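Two nights in Tovville, and why I'd go back for the museum alone

I'd only booked Tovville as somewhere to sleep between the ferry and the hills. Most people do, I think. You get off the coach, you eat something fried, you leave again at seven in the morning with a stiff neck.

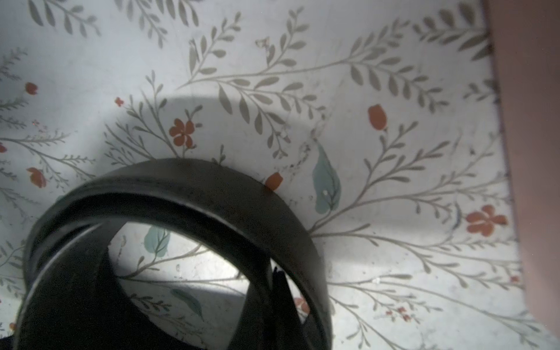 Well, I missed the seven o'clock coach (my own fault, I read the timetable for the wrong direction) and the next one with a free seat was the day after. So I had a whole extra day in a town I knew nothing about, and I ended up liking it more than anywhere else on the trip!

The old part is tiny. You go in through Guston Gate, which still has the grooves where the doors slid, and there's one long street up to the square with lanes coming off it like fish bones. The customs house at the top went up 188 years ago and it's the museum now. Entry was 60 in local coins, cash only, and the woman on the desk gave me a laminated sheet in English that I had to hand back at the end.

I was in there for nearly three hours. Downstairs is all salt trade, with ledgers and scales and a wall map of the mule routes, and upstairs they've kept two rooms as the customs officer's family had them. The thing I loved was the complaints book. Merchants could write in it if they felt they'd been overcharged, and they really, really did. Somebody has translated a few pages and one man goes on for most of a page over the weight of a sack.

Lunch was at Jardine, on the shady side of the square. Get the bean soup. I had the fish as well and it was fine, but the soup was the thing, with a lump of sharp cheese melting into it and bread still warm from the oven. They don't open in the evening, so don't do what I did and stroll back at eight feeling hopeful.

In the afternoon I climbed up to the chapel. It's 400 steps according to the sign at the bottom and I believe every one of them. Take water, there's no tap at the top. The view goes right over the salt pans to the sea, and the wind up there in March nearly had my hat.

A few practical bits. The coach office shuts from one until four. The cash machine by the harbour only gave me 100 at a time, and charged me for each go, so use the one in the square. If you want a seat on the morning coach, buy it the night before.

Next post will be the hills, once I've dried my boots out.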